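README: Box Pour, tabletop set

October
By Kátia Barbosa

Summary

Box Pour is a set of short tabletop episodes in which small household containers are emptied, or partly emptied, into a shallow clear box. It is the third set in the Detance collection, after Lids and Sorting. It holds 431 episodes. This file covers the objects, the table layout, the label fields and the known problems. File formats are described in the top-level README and are not repeated.

Layout

One table, pale and smooth, with no cloth or mat on it. The receiving box goes near the middle. Its position is not fixed to the millimeter and varies from episode to episode. Source containers start on either side of the box. Objects not used in an episode may also stand on the tabletop.

Object classes

box: the receiver. Shallow, rectangular, transparent, open at the top. One per episode.

jar: small, transparent, metal lid. Contents are recorded in the field jar_contents as a color string, because several different items were used and their names changed between sessions.

can_foil: a can wrapped in foil. The foil was put on by hand and the wrinkles differ between cans.

carton: small paper carton, used in 16 episodes only. Too few to train on. They are kept for completeness and flagged rare.

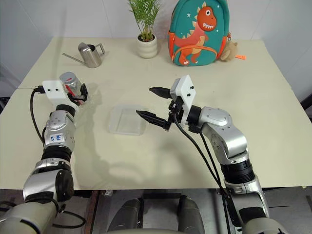 Class jar, with box on the table. Contents string: red_white.

The box and the jar are both transparent, and most labeling errors in the first pass came from this. Annotators drew the box outline too small, following the floor of the box in place of the rim. All box outlines were redone by Erzsébet Dobos using the outer edge of the rim. The jar outline includes the lid. Items inside the jar do not get an outline of their own.

Label fields

episode_id: integer, not consecutive. Gaps are episodes removed before release.

source: jar, can_foil or carton.

material: liquid, solid or mixed.

lid_state: on, off or unknown. Applies to jar only. Use unknown where the lid cannot be judged from any view.

pour_start, pour_end: seconds from the start of the episode. pour_start is the first moment that material is visible below the opening of the source. pour_end is the last such moment, including drips. If a drip follows a pause of more than two seconds, it is logged separately under late_drip.

spill: yes or no. Yes means material on the table outside the box. Material on the rim or the outer wall of the box does not count.

notes: free text. Spelling has not been corrected.

Liquid

Liquid episodes number 201. The liquid is recorded by color and nothing else. No volume was measured. Brown liquid is the easiest to label against the pale table; clear water was tried in the pilot and dropped, as neither annotator could place pour_start reliably. A single drop on the floor of the box is enough to set box_empty to no. 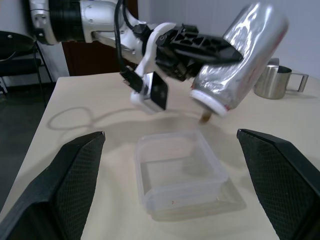 Class can_foil, material liquid, brown. pour_end is not set while a stream is visible.

Foil gives bright highlights that shift as the can tilts. The automatic outlines break up along the wrinkles, and every can_foil outline has therefore been closed by hand. Where the outline and the highlight disagree, follow the outline. Shadows are not labeled. In some episodes the shadow of a cable makes a closed loop on the table and was picked up by the first labeling tool as a spill. Sebastião Peixoto removed those entries; please report any that are left.

Splits

Train, validation and test are split by session, never by episode. Two episodes from the same session can share a box position and the same foil can, so a random split will give test scores that are too high. The lists are in splits/.

Known issues

- lid_state is blank in the oldest sessions. Treat blank as unknown.
- The word "tub" appears in notes for what is now called box.
- The color strings brown and dark_brown were used by different annotators for the same liquid. Merge them.
- late_drip was added partway through. Its absence in early sessions does not mean that there were no drips.
- One session has the boxes labeled upside down (rim and floor swapped). The corrected file ends in _v2. Use that one.

Not suitable for

Estimating volume or flow rate. Recognizing what a liquid is. Any work on food or drink handling that depends on the contents being known.

Changes in this version

Box outlines redone. Carton episodes flagged. Field box_empty added at the request of Cauã Figueiredo. The preview folder is capped at 2,000 stills and does not cover every episode.

Corrections go to Arnulfo Usuga, with the episode_id and the field name in the subject line.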